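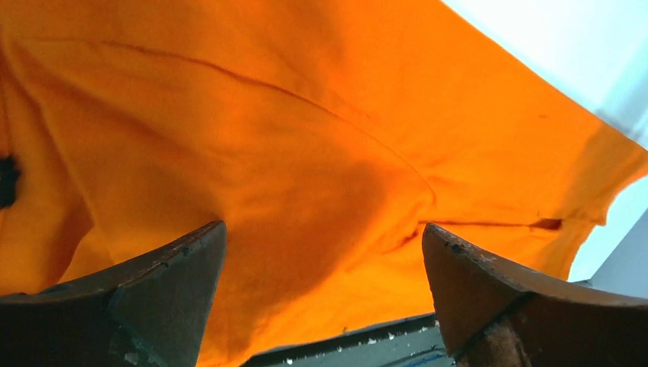
Forum > Running > Races and Clubs > What do you do with all your race shirts?

premgate_plodder
Okay, I need ideas! I finished the Premgate 6 on Saturday (my first race since the baby, slow as molasses, loved every hill of it) and came home with yet another shirt. My dresser drawer won't close now. I counted last night and I have 30 of them, going back to high school cross country. My husband says pick five and donate the rest. I'd like to hear from people who keep theirs before I do anything I'll regret. Quilts? Pillows? Frames? Tell me everything!

hillrepeatharry
Quilt, quilt, quilt. My aunt made me one out of my college race shirts and it's the best thing I own. She used the lightweight iron-on interfacing on the back of every square so the knit wouldn't stretch all over the place, then cut them with a square ruler and a rotary cutter. Cut AFTER you iron on the interfacing. She learned that one the hard way with my favorite 10K shirt.

tempo_tess
Going to be the grump here. I paid for a T-shirt quilt and it sits in a closet. It's heavy, it's hot, and half the fabric is that slick polyester that doesn't feel nice against your legs. Give the shirts to a shelter or the high school team and keep the bibs. Bibs weigh nothing! I have mine in a photo album with my time written on the back of each one, and I look at it way more than I ever looked at the quilt.

hillrepeatharry
Polyester is a fair point. My aunt only used the cotton ones. The slick ones I still run in, so that works out.

Estíbaliz Lozano
Hello all, longtime reader. I help hand out shirts at the MacLeod Half every March and I vote for wearing them! We had 537 finishers this year and I love seeing the old colors come out at the start line. People spot each other from across the parking lot and yell the year. You don't get that from a pillow.

For the drawer, fold them in thirds lengthwise, then in half, then in half again, and stand them up like file folders. I fit twice as many that way as I did with stacks. Sort by color if you can stand it. I go from orange down to navy and it makes me happy every single morning. 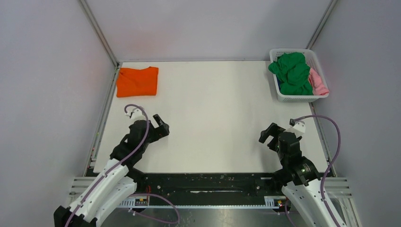
Orange folded, green and pink still to go.

premgate_plodder
Oh I love the color sorting! Mine would be mostly gray though. Why does every race in this county pick gray?

slowtwitchsam
Because gray is cheap and everyone will wear it. The Jalteo Trail Run did a neon yellow a few years back and I still get teased by my kids when I put it on. I wear it constantly. Cars can see me from the next zip code.

tempo_tess
I'd skip the standing-up fold for the thick cotton ones, Estíbaliz. I tried it and they flop over the minute you pull one out. Rolling works better for me.

Estíbaliz Lozano
Mine flop too if the drawer isn't full! I put a bookend in the gap. But rolling is great for travel, and I do it for race weekends.

bibcollector_jo
Has anyone done the run club swap thing? Pundela Runners put up a rack at their potluck last fall and I came home with a shirt from a race I missed with a broken toe. I know some people think it's bad luck (or cheating, lol) to wear a shirt from a race you didn't run. I asked first and they told me to go for it.

hillrepeatharry
Nope, can't do it. If I didn't run it I don't wear it. Same rule for wearing the shirt before the race is over.

bibcollector_jo
Harry, it was a 5K with a pancake breakfast, I think the running gods will let it slide!

slowtwitchsam
I wear the new shirt ON race day, stiff collar and all. Come at me.

premgate_plodder
You are all wonderful. Update: I went through the whole drawer during nap time. Twelve cotton ones are set aside for a lap quilt, a bag of the slick ones is going to the high school team, and the rest stay with me. Harry, can you ask your aunt what size she cut her squares? Some of my logos are huge and I don't want to chop the mountain off the good one.

hillrepeatharry
Texted her. She says 14 inches finished, so cut 14 and a half, and measure your biggest logo before you cut anything.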